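Sullov Neighbors Help Board > Home & Laundry

How do you fold thin, slippery fabric so it stays folded?

Posted by Rutidik

Okay, I need help from the laundry people. I inherited a big pile of cloths and scarves from my aunt, thin stuff mostly, and every one of them slides apart the second I let go. I fold on the kitchen table, I get a nice square, I reach for the next one and the first one has opened up like a flower. I have 29 of these to get into one dresser drawer before my sister moves in on Thursday! I've tried rolling them (they unroll) and I've tried stacking them under a book (they come out looking like the book). Cottons I can do all day long. Is there a trick, or do I just stuff them in and shut the drawer fast?

Guoqing Tang

I sorted fabric at the Jincombe thrift store for more than 13 years, so I've fought with plenty of this. Your table is probably too slick. Put a bath towel down first and fold on top of that, it grabs the cloth and the corners stay where you put them. Then do thirds, never halves. Bring one long side in to the two-thirds line, bring the other over it, smooth it with the flat of your hand, and then do the same thing with the short ends, tucking the last one inside the first like you're closing an envelope. That tuck is what holds it.

Stand them up in the drawer side by side. A stack will slide on you every time you pull one from the middle, and with thin stuff you'll always want the one in the middle. If the drawer is too wide, a shoebox lid makes a fine divider.

And iron first if they've been in a bag for years! Low heat, with a pillowcase over the top. A creased cloth wants to go back to its old creases and you'll be arguing with it all afternoon.

Ye_upstairs

just roll them and use hair ties. been doing it since college, works fine

Rutidik

Coming back to say the towel thing worked!! I did most of the pile last night in front of the TV and the envelope tuck is so satisfying once you get the hang of it. Hair ties left a pinch mark on the one I tried, sorry Ye, but I'm using that for the beach stuff where I don't care. Three of them were too far gone for the drawer and are going in the rag bag. I'm still on the fence about a lime green one. It's a cheerful color and I love it, I just need to get the iron out for it, because bunched up on a white surface it looks like this: 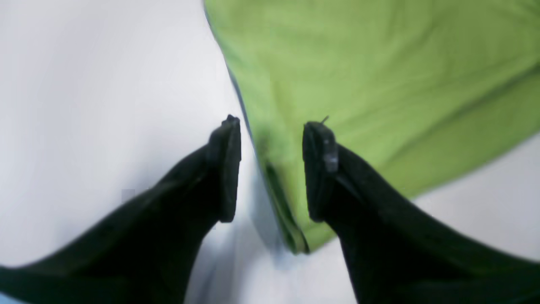 Related in Home & Laundry

Getting a musty smell out of an old dresser
Best way to store tablecloths in a small closet
Can I iron over a print?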